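1 August 2023

Rurkley wanted 146 to look at the old Dell. That was before they did anything to it, and before parts, and they said it in the voice of a vet discussing a very elderly spaniel. So the tower is lying on its side with the cover off, and I am now the sort of person who owns an opinion about memory slots.

I had forgotten how much is in there. From the outside it's a dull box that takes a long time to open a spreadsheet. Inside it's a small green town with a power plant at one end.
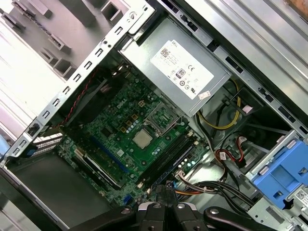 The Dell with its lid off. Socket empty, power supply up top.

The plan, such as it is, comes from an old Fliletti manual that runs to 30 pages and spends 9 of them on static electricity. I read all 9 and then touched the radiator like a man greeting a horse. The processor page is shorter. It says to seat the chip "with confidence," a thing I have not had since February, when I did the printer.

Went looking for thermal paste after lunch. The tube I bought from Zornard is somewhere in this house, along with the good screwdriver and my youth. Found two dried-up glue sticks and a warranty card for a toaster.

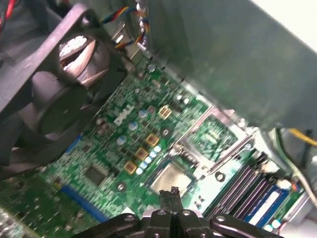 The fan bothers me more than the socket does. Dust I can understand, I live here too, but it has the look of something that has been breathing my carpet for years and would like a word. I'll do the blades with a paintbrush tomorrow. The wires I intend to leave strictly alone – they know where they're going and I don't.

Checked the backup before supper. 2,480 files, most of them photographs of the same hedge. Perhaps the machine was only tired of the hedge.

Must buy paste. Also milk.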